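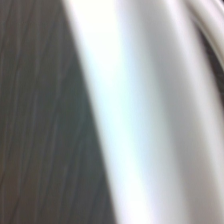 4. Caring for the Wooden Surface

This section explains how to clean and protect the dark gray wooden surface of your Karam table, and how to place dishes and other objects on it. Please read all the steps before you begin. The surface has a visible grain of thin lines, some lighter and some darker, with irregular spacing. This is natural for the wood and it is not a defect.

4.1 Before the first use

1. Remove the protective paper from the top. Pull it slowly, in the direction of the grain.
2. Wipe the surface with a soft dry cloth. Small dust from the packing can stay in the grain lines.
3. Apply one thin layer of Gradier care oil with a clean cloth. Follow the grain from one end to the other end. Do not make circles.
4. Wait 3 hours. During this time do not put anything on the table.
5. Wipe away the oil that has remained on the top.

Note: The color can become a little darker after the first oil. After 2 weeks of normal use the tone is more even.

4.2 Placing bowls, vases and other hard objects

1. Check the bottom of the object with your finger. If you feel a rough ring, which is common on unglazed ceramic, attach felt pads or use a mat.
2. Put the object down straight from above.
3. To move the object, lift it completely. Do not push or turn it on the wood.
4. Leave some space between the object and the table edge, so it is not hit by a person who walks past.

Caution: A scratch across the grain is much more visible than a scratch along the grain, and it cannot be removed with oil only.

Caution: Do not place hot pots directly on the surface. Use a trivet of cork or thick fabric. Plastic trivets can stick to the oil layer.

4.3 Daily cleaning

1. Take all objects off the table.
2. Moisten a cloth with lukewarm water and press out the water well.
3. Wipe along the grain, then dry immediately with a second cloth.
4. Look at the table from a low angle against the window. Water that stays in the grain will shine, and you can dry it again.

For grease, add two drops of mild dish soap to the water. Do not use vinegar, bleach, or the rough side of a sponge.

4.4 White marks and rings

A pale ring can appear where a wet cup or bowl was standing. Let the place dry until the next day. If the ring is still there, rub a small amount of care oil on it, along the grain, and repeat section 4.1 from step 4.

Note: Please do not sand the surface by yourself. The gray color is only in the upper part of the wood. For repairs write to Samer Fakhoury in the service department and give the order number from your delivery paper.

Replacement felt pads are ordered under part number 497. Continue with section 5, Adjusting the Legs.

Contact: Stiner Customer Service | © Stiner. All rights reserved. | Back to top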